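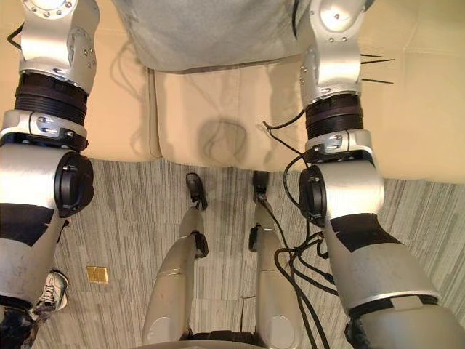

Que fait Skandix ?

Skandix nettoie, répare et regarnit les textiles d'ameublement de bureaux, d'hôtels et de salles d'attente, et gère pour ses clients le stock de tissus de remplacement correspondant.

Présentation

La société a été créée par Ulla Väisänen, ingénieure textile, après une dizaine d'années passées au contrôle qualité d'un tissage. L'activité d'origine était limitée au détachage de sièges sur site. La réparation des housses a été ajoutée la troisième année, puis le regarnissage complet après la reprise de l'atelier Heinonen, dont l'outillage de coupe et les gabarits ont été conservés. Les anciens gabarits en carton sont encore utilisés pour certaines assises des années 1970 et 1980. Leur numérisation est en cours.

Skandix travaille aujourd'hui pour 140 clients sous contrat annuel. Les interventions ponctuelles sont acceptées dans la limite des créneaux disponibles. Les particuliers sont orientés vers l'atelier, sur rendez-vous.

Nos activités

Entretien sur site. Aspiration, injection-extraction ou mousse sèche selon la nature de la fibre et de l'envers. Un essai de solidité des teintes est réalisé sur une zone non visible avant toute application de produit. Les laines et mélanges à dominante laine sont traités à pH neutre. Les viscoses et velours de coton font l'objet d'un devis séparé.

Réparation. Reprise de coutures, remplacement de fermetures à glissière, stoppage, pose de pièces. Une couture de housse est refaite sur toute sa longueur lorsque le fil d'origine a cédé en plus d'un endroit.

Regarnissage. Dépose de l'ancienne garniture, contrôle de la structure, remplacement des mousses et sangles, coupe et pose du tissu. Les mousses sont choisies d'après la densité et la portance relevées sur l'élément déposé, ou d'après la fiche du fabricant lorsqu'elle existe encore.

Gestion de stock. Chaque client peut faire conserver à l'atelier les métrages correspondant à son mobilier. Le magasin contient 306 références, classées par composition, laize et bain de teinture. Les coupons de moins de 40 cm ne sont pas gardés, sauf demande écrite.

L'atelier

Les locaux occupent 600 m² de plain-pied. Ils comprennent une zone de réception et de quarantaine, une salle de nettoyage avec récupération des eaux, la coupe, la couture, la garniture et le magasin de tissus. Le magasin est maintenu à l'abri de la lumière directe, avec relevé de l'hygrométrie matin et soir.

Tout article entrant reçoit un numéro de suivi et une fiche mentionnant la composition, l'état des coutures, les taches identifiées et leur origine supposée. La fiche est transmise au client avec le devis. Aucun travail ne commence avant son retour signé.

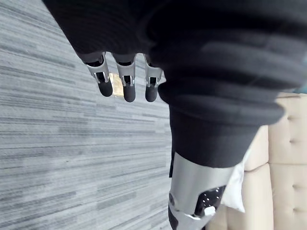

Maille noire à grosses côtes, vue rapprochée.

Suivi informatique

Les fiches sont tenues dans Sideck, base développée en interne et accessible aux clients en lecture seule. On y trouve l'historique des interventions par siège ou par local, les produits appliqués, les lots de tissu utilisés et la date conseillée du prochain passage. L'export se fait au format tableur. La version actuelle est en service depuis le 23 mai 2023 ; les dossiers antérieurs ont été repris, à l'exception des photographies, qui restent disponibles sur demande.

Le programme Osa

Osa regroupe les opérations de récupération de matière. Les housses déposées sont triées selon leur composition : les laines pures et les polyesters non enduits sont séparés, les mélanges et les tissus enduits partent dans une autre filière. Les chutes exploitables sont proposées chaque année en octobre aux sections couture des lycées professionnels, par lots non détaillés, à retirer sur place.

Équipe

L'effectif est réparti entre l'atelier et deux équipes mobiles. Les tapissiers et les opérateurs de nettoyage sont formés en interne à la reconnaissance des fibres (examen à la loupe, essai de combustion, essais aux solvants). Ulla Väisänen assure la direction technique et valide les protocoles appliqués aux matières sensibles.

Conditions d'intervention

Les passages sur site ont lieu en dehors des heures d'occupation des locaux, sauf accord contraire. Le client fournit un point d'eau et une alimentation 230 V. Le délai de séchage dépend de la garniture et de la ventilation ; il est indiqué sur le bon remis en fin d'intervention.

Les demandes de devis doivent préciser le nombre de sièges, le type de revêtement et, si possible, la référence du tissu relevée sous l'assise. À défaut, un échantillon de 5 cm sur 5 cm suffit.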